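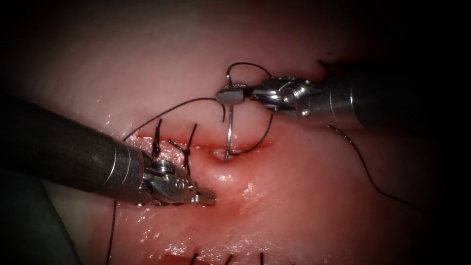
Two instruments at the open part of an incision, with the needle through the upper edge and two tied stitches to the left.

Tarawneh Institute Releases New Motion Planner for Robotic Suturing

The Tarawneh Institute has released the second version of Ereck, its control and planning software for robotic suturing research. The update was developed with Lilmont, a software firm that builds motion planning tools, and is available to partner laboratories from May.

Ereck 2 plans the path of a curved needle through tissue and coordinates the two arms that pass it, pull the thread and tie the knot. In the first version, each arm was planned on its own and a separate check looked for collisions before the motion was sent to the controllers. The new version plans both arms together. When one arm has to wait for thread to clear, the other adjusts its path in the same planning step.

The larger change is in how the software treats thread. Ereck 2 keeps a running estimate of where the suture lies, including loops that rise off the tissue and trailing strands that pass beneath an instrument shaft. The planner uses this estimate to choose where to grasp and to keep the instrument wrists from catching a loose loop. Short tails left by earlier stitches are labeled separately, so that the system does not mistake them for the working end.

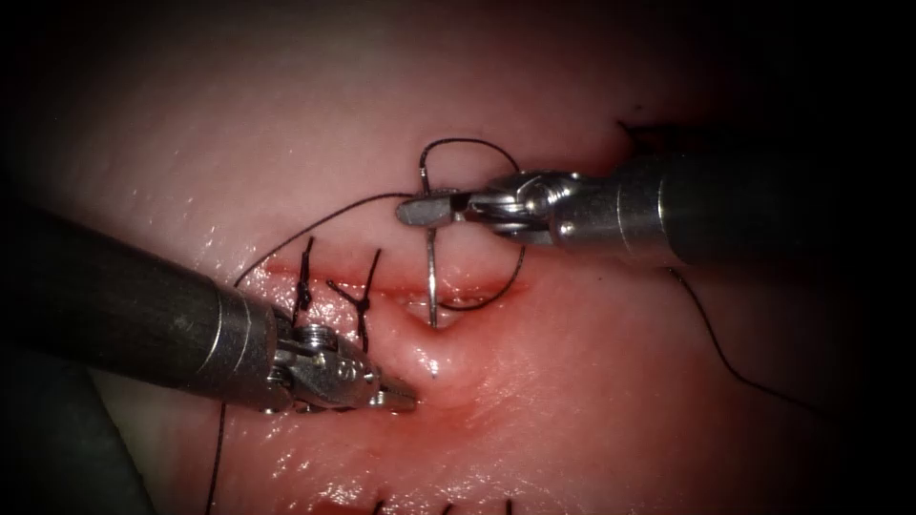
Does Ereck 2 decide on its own where each stitch should go?
The operator marks the entry and exit points, and the software proposes a needle path between them. The operator must approve the path before either arm moves and can stop the motion at any time.

The perception model was trained on 3484 labeled suturing segments supplied by the institute and its partners. A further 525 segments were held back for testing and were not used at any stage of development. Each segment covers a single action, such as a needle pass, a regrasp or a thread pull, and is stored with the joint positions and commands for both arms. The institute will publish the test results together with the labeling guide.

Lilmont was responsible for the planning library and for the replay tool that is included with the release. The tool lets a laboratory load a recorded segment, step through it and compare the planned path with the path the arms followed. It also marks the points at which the thread estimate was uncertain - a feature requested by several groups that worked with the first version.

Close views from near the instruments are handled as a separate input. At this range the jaws and the thread between them fill much of the view, and the shaft is often out of focus. Ereck 2 therefore relies on the close view mainly for jaw opening and thread contact, and takes the overall position of the instruments from the wider camera.

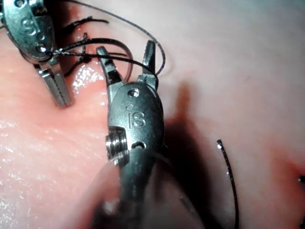

Availability and Support

Laboratories that hold a license for the first version may move to Ereck 2 at no charge. Existing recordings can be converted with a script included in the package, although files without camera calibration data will need to be calibrated again. The release is intended for research use only and is not approved for the treatment of patients.

Brandico will provide hosting for the shared data and technical support for partner sites. Requests for access should be sent through the institute's software office and should state the type of arms and controllers in use. Online training sessions for new users will begin at 2 p.m. on the dates listed in the partner calendar, and recordings will be placed in the documentation area.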